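Rieger abre en Sukevgate un taller de envasado para tés e infusiones

Viernes, 5 de junio — La empresa familiar Rieger pone en marcha en Sukevgate un taller dedicado al envasado de tés e infusiones en pequeñas cantidades. El local ocupa 200 metros cuadrados y dará servicio a unos 30 productores de la comarca, que hasta febrero enviaban su género fuera.

«Muchos clientes nos pedían tiradas cortas y no podíamos atenderlas», explica Pirjo Heinonen, directora del taller. El pedido mínimo será de 59 bolsas — antes era de varios centenares.
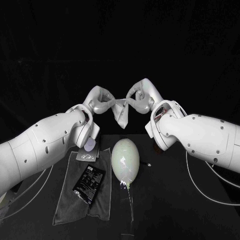 Visitas y pedidos

El taller abre de lunes a jueves por la mañana. Los productores interesados pueden solicitar muestras y tarifas a Tapio Koivisto, responsable de atención al cliente, en la oficina de Rieger.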